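FOR IMMEDIATE RELEASE

Brouwer puts two-armed robots on fuse work at its Jurumstead shop, and the people on the bench get a say in what comes next

JURUMSTEAD, January — I run the small-parts floor here at Brouwer, and when the office asked who wanted to write this announcement I put my hand up before I'd thought about it. So you're getting it from me (sorry to the folks who usually write these, they did fix my commas).

The news is that we're bringing two-armed robots into our fuse block line at the Jurumstead shop. We call the project Retby, after the road our first building stood on. It starts with one bench on the day shift. If you've ever popped the cover off a fuse box in a car or a van, you know the kind of part I mean. Little colored blade fuses, narrow slots, a black plastic block you have to hold still with one hand while you push with the other.

We do a lot of those. A regular order for us is 1085 blocks, and a big one is 4000, and every fuse in every one of them has gone in under somebody's thumb. I did that job myself for six years. It's fine work for an hour. By the middle of the afternoon your thumbs are sore and your neck has something to say about it too, and you still have to tell the amber ones from the orange ones under shop lights!

So when people ask me what the robot is for, I say it's for the afternoon.

The setup is pretty plain. There's a table with a yellow mat, which makes the black blocks easy to see, and two arms that work toward the middle from either side. One can steady the block and the other can handle the fuses, same as we do it. We picked two arms over a fixed jig because our customers change block styles on us all the time, and I've lost whole mornings to swapping fixtures.
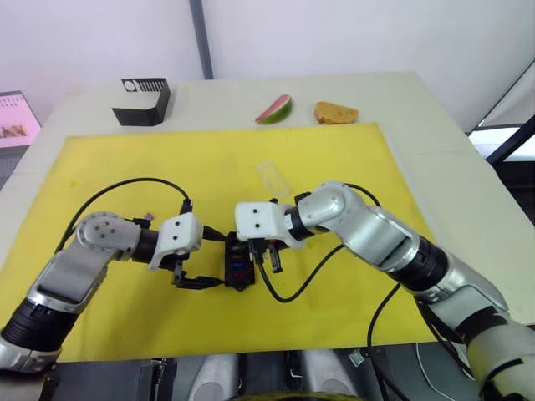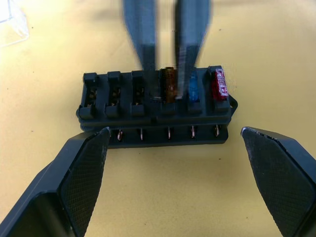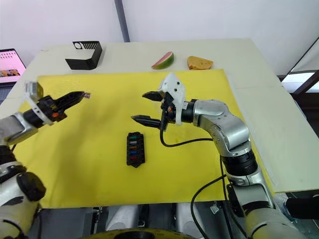 Now, the part my crew cared about. The day we told everyone, the first question was about jobs, and it was a fair one. We have 20 people on small parts and we'll have 20 people on small parts when Retby is up and running. That's in writing, posted by the time clock, and I asked for it to be in this release as well.

What does change is what the day looks like. Two people per shift will be trained to look after the robot bench. They load trays, teach it new blocks, and step in when a fuse sits crooked. Final checking stays with a person, every block, under the lamp. The rest of the crew moves over to harness building and repairs, where we've been short-handed for as long as I can remember and where the hourly rate is better. Anybody who'd like to stay on hand loading can do that too, for the short runs and the odd jobs that aren't worth teaching to a machine.

I'll be straight about the speed. A good loader is quicker than Retby is today, and we're not promising our customers shorter delivery times because of it. We'd like steady output at four o'clock that looks like the output at nine, and fewer people going home with ice packs. If we get faster later on, great, I'll write another one of these.

The bench crew also has a stop vote. If the people working next to the arms think something's off, the bench goes down until it's sorted, and they don't need my signature for it. We borrowed that idea from our press room, where it's been the rule for years.

Skinance, our partner on training, is putting together the course for bench operators. It's paid time, during the shift, and it's open to everybody on the floor whatever their background. The first group is already full, which surprised me a little — I had figured I'd be twisting arms. A second group opens once those folks are back on the floor.

We're also holding an open Saturday at the shop so families and neighbors can come by and see the bench. Doors open at 10 a.m. Closed shoes, please, and kids are welcome as long as they stay with a grown-up. There will be coffee and probably too many donuts.

About Brouwer
Brouwer assembles fuse blocks, wiring harnesses and small electrical parts for vehicle and equipment makers. The shop is in Jurumstead.

Press contact
Brouwer front office, Jurumstead. Ask for the small-parts floor and they'll come get me. Mornings are best.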